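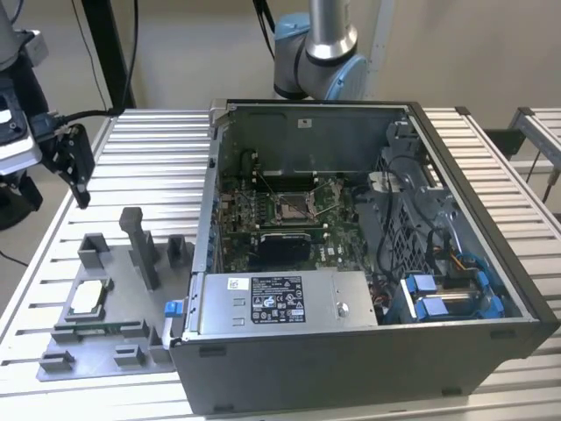

Reading time: 2 min

Trinar substation: second transformer energized, line works continue

Vollus has energized the second 110 kV transformer at the Trinar substation, completing the main electrical part of the rebuild that began in December. The unit took load at the first attempt and has been running in parallel with the older transformer under normal operating conditions. Both units are rated at 40 MVA.

The work was needed to remove a restriction on the Kolář line. With a single transformer in service, any planned outage at Trinar meant that customers in the valley had to be fed from one side only, and new connection requests above 250 kW were being refused. The restriction has now been lifted. Applications that were put on hold will be reviewed in the order they were received, and applicants do not need to submit their documents again.

The project included a new foundation and oil pit, replacement of the 22 kV switchgear, and a change of protection relays on four feeders. A total of 3601 meters of control cable was laid in the existing ducts. Two duct sections near the north fence had collapsed and were dug out and rebuilt, which moved the switchgear delivery back by 11 days.

"The relay settings took longer than the heavy work," said Kazimír Machala, who managed the site for Vollus. "The old feeders had been extended several times and the drawings did not match the ground. We measured line impedance again on all four before we issued new settings."

Secondary testing was carried out in two stages. Each feeder was first tested with injected current, then under load with the neighboring feeder switched off. One current transformer on feeder 3 was found to have reversed polarity and was rewired the same day. Results have been filed with the commissioning report, June 2021, and are open to connected customers on request.

Attention now moves to the overhead line between Trinar and Sirkora. The section has 357 poles, of which 64 are to be replaced. The conductor will be changed to a larger cross section on the first half of the route only. The second half was restrung nine years ago and its rating is sufficient for the load forecast in the current plan.

Line work will require planned outages for 2782 supply points. Outages will be limited to six hours each, and no supply point will be switched off more than twice. Written notice goes out at least 15 days ahead. Farms with milking or cooling equipment can ask for a mobile generator, but the request must reach the dispatch office within five days of the notice.

Igor Čierny has taken over as contact for outage planning. Questions on compensation and metering should still go to the customer desk.

Access to the service road behind the substation stays closed to vehicles over 3.5 tons until the cable trench has been resurfaced.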